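Prarkska moves small-bottle sorting to matted tables

Thursday, August 6, 2026

Prarkska has changed the way small plastic bottles are sorted and checked at its Ernstead packing site, replacing bare worktops with matted tables and a new order of handling. The change covers the 120 milliliter line and applies to both day shifts.

Under the old method, bottles came off the cart standing up and were checked in rows. Staff reported that full rows tipped easily when one bottle was bumped, and that a tipped bottle often rolled to the floor. Any bottle that reaches the floor has to be pulled from the batch and logged. The site logged 357 such bottles between February and the end of the spring run, out of a much larger total that the company did not release.

The new method starts with the bottles lying down. Each one is placed on its side on the mat, label up where possible, and is picked up one at a time for the cap and label check. It is then passed upright to the person filling the tray. Bottles that fail go back down on the mat at the near edge and stay there until the tray is closed.

Mats are cut to cover most of the table but not the supply desk behind it, where the laptop and paperwork are kept. Work instructions call for the mat to be wiped at the start of each shift and again after any leak. Worn mats are turned once and then thrown out.

Orange bottles with the white-and-blue label were the first to go through the new process. The small clear cap on this type is hard to check under overhead light when the bottle is standing, according to the site's notes, and a loose cap shows more readily when the bottle is turned on its side at eye level.

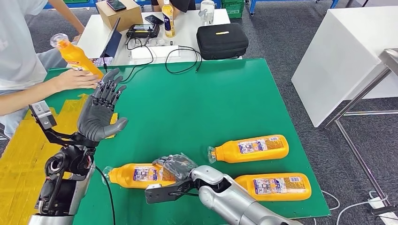
Ásgeirsdóttir said the hand-over step was the part that needed the most work, as a bottle passed by the cap end can twist the cap and undo the check that was just made. The instruction now says to hold the bottle by the body and let go only when the other side has a firm grip. She added that the mat slows the first few trays of a shift and that she would like a raised lip along the near edge before the line is expanded.

Prarkska said a lip is under review. A strip of soft edging was tried and dropped after it lifted at the corners, and a molded version would have to be ordered from Ginance, the supplier of the current mats.

Tray size stays at 20 bottles. The trial run used 1184 bottles and was carried out on a single table, with results compared against the same product on a bare worktop. The company has not published the full comparison but said fewer bottles reached the floor and that cap faults were found earlier in the process — in most cases before the tray was filled.

Larger bottles will continue to be checked standing, on the existing tables. Glass containers are handled in a separate room and are not affected by the change.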